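6. If the lid jams halfway

I had this on my Stesow cell at cycle 74: the lid slid across the bin and the program carried on regardless. Learn from me!

1. Hit the red stop on the pendant.
2. Keep your hands out of the grid (both arms can still move).
3. Check the lid, then each gripper. 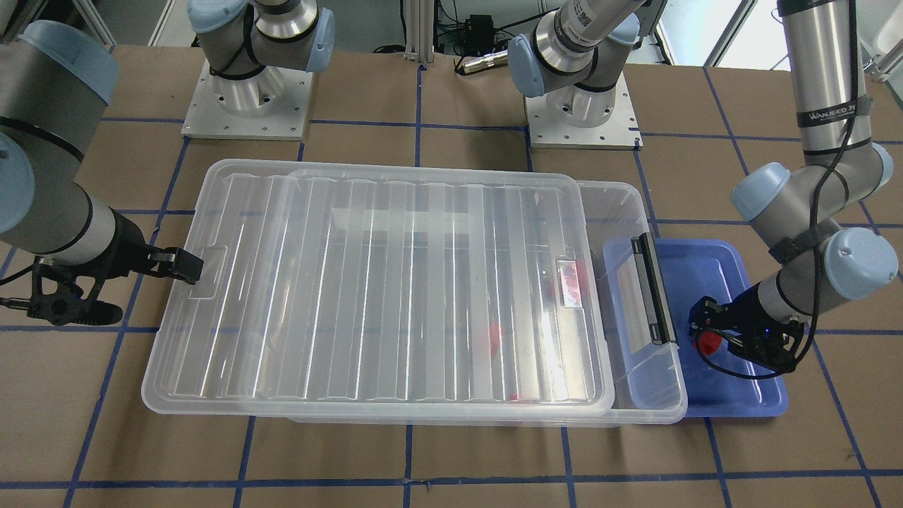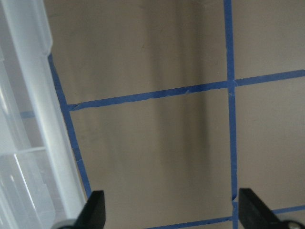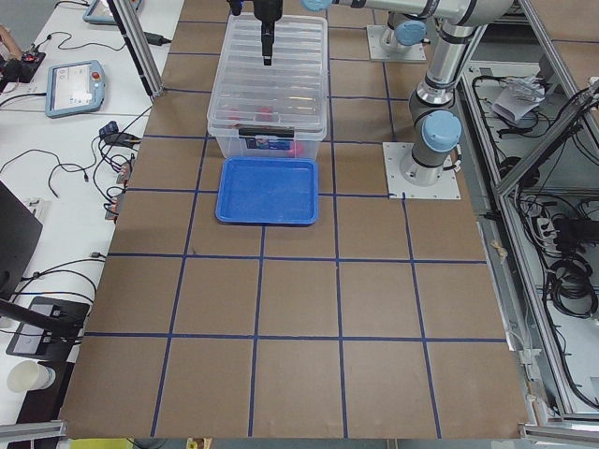

Fig. 8: Container and gripper on the taped grid, three views.

4. Seat the lid by hand, with power off.
5. Restart at step 1 of the Ilto routine.

Caution: never nudge a stuck lid with the arm. I cracked one that way.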